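Course home / Handouts / Unit 4: Good practice for image records in gripping work

Unit 4 handout, version of February 2024
Please bring it to the practical hour. The printed copy in the lab is the older one from January and is missing section 4.

1. What this unit is about

In Unit 3 we spoke about the safety rules for the cell: the stop button, the marked floor, the speed limit when a person stands near. These rules you know and I will not repeat them. Now we come to the rules for the records. Many students find this part boring, but in my experience more projects lose time from bad records than from broken motors.

By record I mean everything the robot saves during one grasp: the joint positions, the opening of the gripper, and the pictures from the wrist camera. The three must belong together. If one is missing, the record is not complete and it must be marked so.

2. Words we use

Run: from the start command until the arm is again in the home position.
Frame: one picture of a run.
Usable frame: a frame in which a second person can say where the fingers are and where the object begins. It is not necessary that he or she can say what the object is.
Weak frame: a frame which has blur or too much light, but where the fingers can still be found.
Lost frame: neither fingers nor object can be found.

Please do not use "good" and "bad" in the log. Two groups last year used "bad" for different things and their tables could not be joined.

3. Rules before the run

Lock the exposure of the wrist camera before the first grasp. White and shiny objects come out too bright when the exposure was set on the empty table.
Check that both fingers are in view when the gripper is open, and also when it is closed.
Write the object name in the log as it stands in the object list. For soft objects write also "folded" or "flat".
The approach speed for soft objects is the lower one in the settings file. Do not change it between runs of the same series.

4. Rules after the run

Never delete a weak frame. It is marked and it stays in the folder. The Farora set, which we use in the exercises, has 2,931 frames, and nearly 4 in every hundred are marked weak. A student who removes them gets nicer results and a gripper that fails when the light changes.

Do not make a frame sharper or darker by software in the original folder. Corrected copies go in the folder "work".

If you are not sure what the object is, write "not clear". A guess in the log looks the same as a fact when somebody reads it half a year later.

Each series is checked by 2 people, and the second one must not see the marks of the first. Where they disagree, both marks are kept and the series goes to the discussion hour.

5. About the standards

The Rastogi checklist and the Ninside guide are both allowed for the report. They differ in one point: Rastogi marks the whole run as weak when one frame is weak, Ninside marks only the frame. We follow Ninside in this course. Say in your report which one you used, also if it is clear from the table.

Groups that work on the Zekari arm should look at the time stamps first. Its camera clock starts again from zero after each restart.

6. For the practical hour

Mark the frame at the end of the handout with the words from section 2 and write one sentence for your decision. The exposure and the blur should be judged separately, and the sentence should also say how far the edges of the white object can be followed. Hand in one sheet per group. 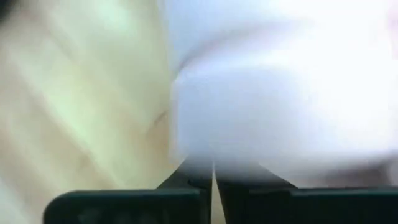

The sheets go in the tray beside the door, with the group number in the upper corner. For the next unit please read the chapter on force limits up to the table of finger materials.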